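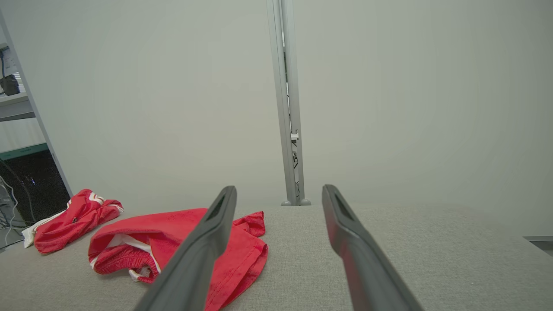 Alžběta Zeman wanted to know why the big ships in space games always turn so slowly, when there is no air or water in space to hold them back.

It is a good question, and the answer has to do with mass. Mass is how much stuff a thing is made of. The more mass something has, the harder it is to get moving, and the harder it is to stop or turn. This is true even in space, where things float. A floating ship still has all its mass.

Think of the ships in the game Horkham. The Posex is a small scout with one pilot. The Amlow is a freighter with a crew of 55 and a hold full of ore. If you gave both ships the same engine, the Posex would spin around quickly and the Amlow would hardly seem to move. 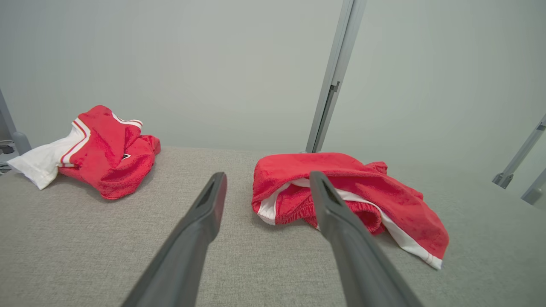 Game makers can put more engines on a big ship, and they often do. The Amlow has four main engines at the back and six small ones, called thrusters, along its sides. The main engines push it forward. The thrusters push the nose left, right, up or down.

Where a thruster sits matters too. Try pushing a door close to the hinges, then push it near the handle. The handle side is easier. A ship works in much the same way – a thruster far out on the nose turns it better than one near the middle.

Stopping a turn takes work as well. With no air to slow it down, a spinning ship keeps spinning until the thrusters on the other side fire. Some games leave this part out and let the ship stop by itself.
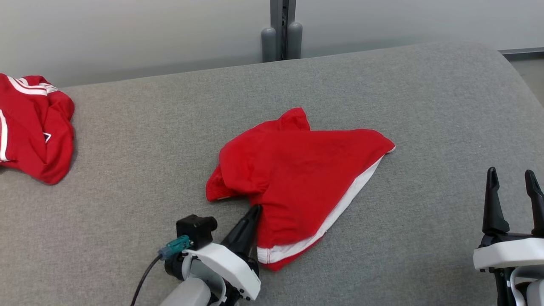
A crumpled red shirt on gray fabric.

If you design your own ship, draw the cargo hold first and mark the middle of the ship with a dot. Then draw the thrusters as far from the dot as you can. Add an arrow to each one to show which way it pushes the ship.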